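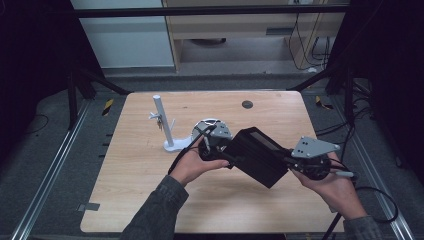
Según Ross Baird, lo peor de los primeros meses con las pinzas fue no saber a quién preguntarle cuando algo se paraba: antes se lo decías al compañero de al lado y ahora hay que abrir un aviso. Me lo soltó nada más entrar en la nave de Loteck, todavía con el café en la mano, y la verdad es que me cambió bastante las preguntas que traía apuntadas.

Yo iba a escribir del estreno de la línea Kastow, la que desde septiembre prepara los pedidos pequeños de Dristeter. La empresa da sus números con mucha alegría: 306 cajas por turno, 13 personas en la sección (las mismas que antes, insisten) y 20 horas de formación para cada una. Pero lo que la gente quería contarme era otra cosa – que ya casi no levantan peso y que, a cambio, se pasan la mañana pendientes de unas máquinas que piden mimo. Una operaria me dijo que llega a casa con la espalda estupenda y la cabeza frita. ¡Y lo decía riéndose! 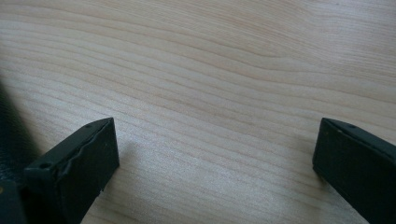 El mantenimiento es donde más se nota el cambio. Antes lo llevaba un taller de fuera y ahora lo hace la propia plantilla, con un plus que costó dos reuniones largas y que todavía no convence a todos. Parte del trabajo es pura vista: mirar los dedos negros de la pinza y darse cuenta de que el izquierdo tiene el canto irregular, como gastado o medio derretido, mientras que el derecho conserva la arista bastante más limpia. Quién decide cuándo se cambia una pieza así, y quién responde si no se cambia, sigue sin estar escrito en ningún sitio.

Loteck promete tener ese reparto por escrito antes de ampliar el sistema a la zona de Seok. En el turno de tarde, que entra a las 2, me pidieron que lo pusiera tal cual – y puesto queda. Volveré cuando arranque la ampliación, a ver qué me cuentan.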